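Beaudoin Printed Cotton Table Cloth Fabric

Sold by the metre from the roll. Botanical print on white.
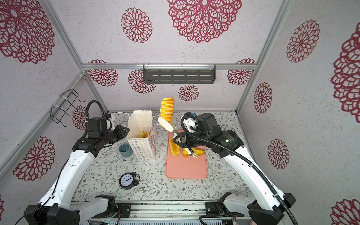 Product details

Item code: 2504-BG
Range: Beaudoin Table and Home
Fibre: 100% cotton
Weave: plain
Width: 150 cm, selvedge to selvedge
Pattern repeat: 32 cm
Ground colour: white
Print colours: grey-green and brown
Minimum cut: 1 metre
Full roll: 50 metres
Finish: none (not coated, not stain-treated)

About this fabric

Beaudoin is a medium-weight cotton with a small, fine plant print. It was designed for table cloths and runners, and customers also use it for café curtains, cushion covers and aprons. The weight is enough for it to hang well over a table edge without being stiff.

The print runs along the length of the roll. If you are joining two widths for a large table, allow one extra repeat (32 cm) on the second length so the pattern can be matched at the seam.

The fabric is printed on one side only. The reverse is paler and the design shows through faintly. For unlined curtains we suggest the heavier Kurnex cotton, which comes in the same print colours.

How much to order

Small square table, seats two to four: 1.5 metres
Rectangular table, seats six: 2.5 metres
Rectangular table, seats eight: 3.2 metres
Runner, cut along the length: 2 metres makes three runners

These amounts include hems and an allowance for shrinkage. Measure your table and add the drop you want on each side before you order. A drop of 20 to 25 cm suits everyday use.

Washing and care

Pre-wash before cutting. Expect up to 4% shrinkage in the length and 2% in the width on the first wash.
Machine wash at 40 degrees with similar colours.
Do not bleach. Bleach will lift the brown before the grey-green.
Line dry in the shade, or tumble dry on low.
Iron on the reverse while slightly damp.

Wax can be scraped off once hard, then ironed out between two sheets of plain paper. Treat red wine and turmeric the same day.

Samples

Sample swatches are 10 cm square and free of charge, up to four per order. A swatch this size won't show the full repeat. Colours can vary slightly between print runs, so please order everything you need for one project at the same time. If you are adding to an earlier order, send us a piece of the original and we will compare it with the current roll.

Delivery and returns

Cuts up to five metres are folded and sent in a satchel. Longer lengths are rolled on a tube. Full rolls go by road freight and need a signature.

Cut fabric can't be returned unless it is faulty. Please check the length and look over the print before washing or cutting. Once the fabric has been cut or washed we can't accept a claim.

Trade orders

Trade pricing starts at one full roll. For hemmed cloths made to your sizes, contact Inmaculada Rivas in the workroom with your measurements and quantities. Allow three weeks for making up.

Related products

Kurnex heavy cotton, same print colours
Pidero plain cotton napkins, set of six
Jomus non-slip table underlay, cut to size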